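Household tips I stole from the robot lab

I spend my working days in Gadunton teaching two robot arms to tidy a table and fold cloths, and my evenings failing to do either at home. So when Oi-ling Choi, who runs our study, asked if I'd write up what we've learned for people who simply want a neater house, I said yes before she'd finished the sentence!

A quick word on the research first. Our method is learning from demonstration. A person guides the arms through a job, we record it, and a program trained on those recordings has a go by itself. For the cloth and desk jobs we used 200 demonstrations, and then we changed how the demonstrations were done and trained again. The main result was a bit humbling for me. Slow, plain, same-every-time demonstrations taught the program far better than my quick and clever ones. With my flashy set it managed 4 good folds in 24 tries. With the dull set, done by Oi-ling (she has the patience of a heron), it managed more than half, and on the same table with the same cloth.

Most of what follows comes from watching where it all went wrong.

1. Leave a finger's width around things

Our arms pick up a pen beautifully if there's bare wood on both sides of it. Push it against a pencil case and they'll nudge the pair of them about for ages. People are the same, only faster, and we don't notice we're doing it. I've stopped lining things up edge to edge in my kitchen drawer and I find the peeler first time now. Try it with whatever you grab most – one clear gap each side, that's all.

2. Give tall things a home at the back

Anything upright in the middle of a worktop is something to reach round. In our recordings you can see the hand take a long way round a tall thing, every single time, and that detour gets learned along with the job. Spoons in a cup, towards the back. Pens lying down can live nearer the front where you can get at them.

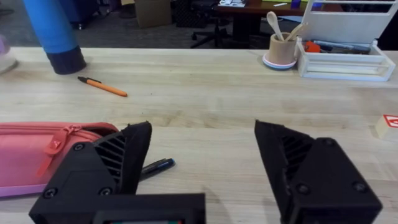
3. Fold cloths from two held points

I used to flap a tea towel about and hope. What worked best in the study was dull: lay the cloth flat, take one end in each hand, and draw the top edge a little bit tight before you do anything else. Don't yank. A hard pull puts a slant in the cloth and you'll chase it through every fold after that. If you can see a small wrinkle, leave it alone until both ends are held.

I did ask whether we could smooth the cloth first and then pick it up, like my mum does. We tried it. The smoothing pass pushed as many creases in as it took out, so we dropped it after a morning and went back to pinching and drawing.
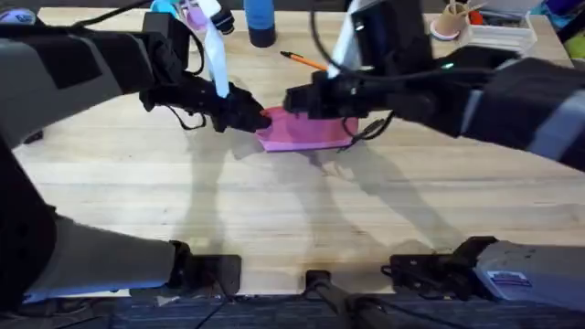
Napkins and flannels are the easy ones, by the way. Bath towels are a different beast and I wouldn't start there. I've had most joy doing the small square things in one go, all facing the same way, and only then moving on to the big stuff while the kettle boils.

4. Practise the boring version

This is really the research result in an apron. Pick one way to do a job and do it the same way for a week, even if you can think of a smarter one halfway through. My partner and I had two ways of stacking the dishwasher (mine was better, obviously) and we kept undoing each other's work. We settled on one in August and the rows have stopped.

5. Look at the shadows

An odd one, but a low lamp off to one side shows up lumps in a folded cloth that you'd never see under the big light. I do my ironing this way now.

6. Stop when it's good enough

We score a fold as fine if the corners land within a thumb's width of each other. I've adopted that at home for pillowcases and I haven't looked back. Fitted sheets I still roll into a ball and shut the cupboard door on, and Oi-ling says hers go the same way.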